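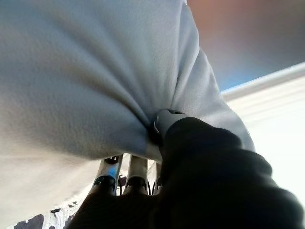
Fleece in pale grey, close up.

Wilari Fleece Throw

A plain fleece throw for sofas, spare beds and guest rooms. The surface is brushed on both sides and the edges are overlocked in matching thread. Sold singly or in packs of 3.

Colours: pale grey, oatmeal, navy, moss
Fibre: 100% polyester
Edge: overlocked, no fringe
Product code: WF-62

Washing
Machine wash at 20 degrees with similar colours. Do not use fabric softener, as it flattens the pile. Line dry or tumble dry on low. Do not iron. New throws shed a little lint in the first wash, so keep them apart from dark clothes.

Which throw to choose
The Wilari is our lighter throw. The Vernano is the same size but thicker, and takes longer to dry. For cots and prams please see the Nigam baby range, which has its own sizing and safety labels.

Delivery and returns
Orders leave our Stokbridge warehouse within 3 working days. Unused throws can be sent back in their original bag. Packs must be returned complete.

Trade orders
We supply guest houses, care homes and letting agents. The most we can send in one delivery is 800 throws. Moss is out of stock until May. For trade prices or a fabric swatch, contact Anitha Chettiar in the sales office before 4pm.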